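Cloth demos, part 3: grip point and pace

The Kettle policy still drops one garment in four, and I have spent the evenings since May working out how much of that is my fault. Most of it, I think. The training set has 841 episodes, all recorded with a hand-held gripper, and the early ones are sloppy in a consistent way: I grabbed the fabric wherever it was closest and let the wrist roll to whatever angle felt natural.

A policy copies that faithfully. It has no idea the roll was laziness.

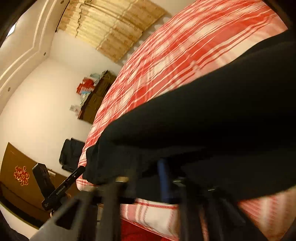
Posted by Agnes Backlund on 6/9/25 -- filed under Demonstrations, Kettle

Dark, thick cloth on a plaid bed is the case I care about most. A matte black fold gives the wrist camera very little to work with, and the checks blur as soon as the hand swings. Slowing down fixed more than any filter did. My current rule is 34 seconds per episode, minimum, with a pause before the fingers close.

Sawsan Rizk replayed a batch on the Vukov arm and found 7 episodes where the wrist path was out of reach. A human shoulder gets around a mattress easily. The arm is bolted down. I now keep my elbow low and stay on one side of the bed, which costs some coverage on the far edge.

Next batch is about 500 episodes, folded edge only, split between plain and patterned bedding. If the drop rate doesn't move, I'll go back to teleoperation for the grasp and keep the hand-held tool for the transport phase. Calibration notes are in the Clarkier repo, same folder as last time.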